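Before We Sign for the Tidying Robot

The Plinddale office wants a decision on the Mekwood two-arm unit before the spring budget closes. I have read the quote twice and I'm still not sold.
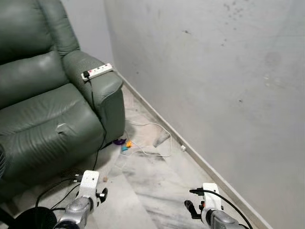
By the equipment desk | Reinholz Newsletter, January 2019

The sales sheet talks about "whole-room pickup." Fine. Our rooms have loose cables on marble tile, a crumpled cloth by the wall, small bright bits on the floor next to a sofa. Ask Mekwood to quote for that kind of floor, in writing, and see if the price holds.

Then there are the fingers. The quote lists replacement covers at $210 a set and says they last "up to 30 weeks," with no word on what sort of use that assumes. Dark coverings pick up pale specks of dust or lint, and I can't find a line for cleaning them. Delivery is 14 weeks. Nerner quoted us in October with covers included, but left out training.

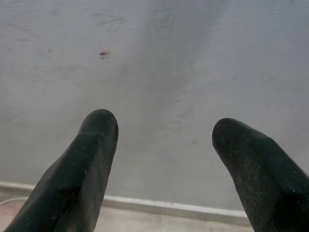
What I'd ask for first

A paid trial in two of our own rooms, with our own clutter left where it is. A spare parts list with prices fixed for the contract. The name of whoever picks up the phone when an arm stops. Until those come back, I'd keep the money in the general line.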